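Über uns

Camenzind ist eine Schule für Textilpflege und Hauswirtschaft. Wir bilden Erwachsene aus, die in Wäschereien, Heimen, Hotels und größeren Haushalten arbeiten oder dort arbeiten wollen. Der Unterricht findet in kleinen Gruppen statt, tagsüber und an zwei Abenden in der Woche.

Angefangen haben wir mit einem einzigen Bügelkurs in den Räumen der ehemaligen Färberei Guvton. Die Färberei hatte den Betrieb eingestellt, das Gebäude stand zur Vermietung, und die Wasseranschlüsse waren schon da. Aus dem Bügelkurs wurde ein Grundkurs, später kam die Fleckenkunde dazu. Heute belegen wir das Erdgeschoss und die Hälfte des ersten Stocks, zusammen 656 Quadratmeter. Die alten Bodenabläufe sind noch in Betrieb.

Was wir unterrichten

Der Grundkurs umfasst 90 Unterrichtsstunden. Er behandelt Faserkunde, Sortieren, Waschverfahren, Trocknen, Mangeln und Bügeln sowie das Zusammenlegen nach Hausstandard. Wer ihn abgeschlossen hat, kann die Aufbaukurse besuchen: Fleckenbehandlung, Hygiene in Pflegeeinrichtungen, Ausbessern von Hand und mit der Maschine, Lagerhaltung von Bett- und Tischwäsche. Die Aufbaukurse lassen sich einzeln buchen, die Reihenfolge ist frei. Nur für den Hygienekurs setzen wir praktische Erfahrung in einem Betrieb voraus.

Geübt wird an Haushaltsgeräten und an gewerblichen Maschinen. Viele Teilnehmende kommen aus Betrieben, in denen beides nebeneinander steht – oben die Etagenwaschküche, unten die große Anlage. Die Unterschiede bei Beladung, Dosierung und Laufzeit nehmen deshalb im Unterricht viel Platz ein.

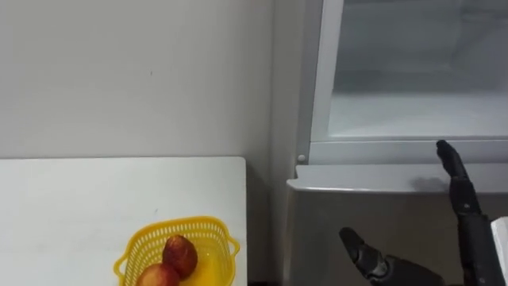

Tisch mit gelbem Korb in unseren Räumen

Unser Musterarchiv

Zur Schule gehört eine Sammlung von 3.605 Stoffproben, von einfachem Baumwollköper bis zu beschichteten Geweben. Ein Teil stammt aus dem Bestand der Färberei, den Rest haben wir über die Jahre selbst angelegt. Jede Probe ist mit Faserzusammensetzung und Waschversuchen beschriftet. Die Sammlung steht allen Kursteilnehmenden offen, auch nach dem Abschluss. Ausgeliehen werden die Proben nicht.

Zusammenarbeit mit Betrieben

Für die Praxistage arbeiten wir mit der Wäscherei Zamamer und dem Hotelbetrieb Womano zusammen. Bei Zamamer lernen die Gruppen den Ablauf von der Annahme bis zur Auslieferung kennen, bei Womano geht es um Etagenwäsche und Tischwäsche. Die Praxistage sind Bestandteil des Grundkurses und werden nicht gesondert berechnet.

Auf Anfrage schulen wir auch direkt im Betrieb. Dafür sehen wir uns vorher die Räume und die Arbeitswege an und stimmen den Inhalt mit der Leitung ab – meist reichen zwei Tage.

Zahlen und Termine

Seit der Gründung haben fast 2.000 Personen einen Kurs bei uns abgeschlossen. Die Abendkurse beginnen wieder im Juni. Anmeldungen nimmt das Sekretariat schriftlich oder telefonisch entgegen. Wer den Unterricht vorher kennenlernen möchte, kann nach Absprache einen Vormittag lang zusehen.

Stand dieser Seite: Donnerstag, 30. Mai 2019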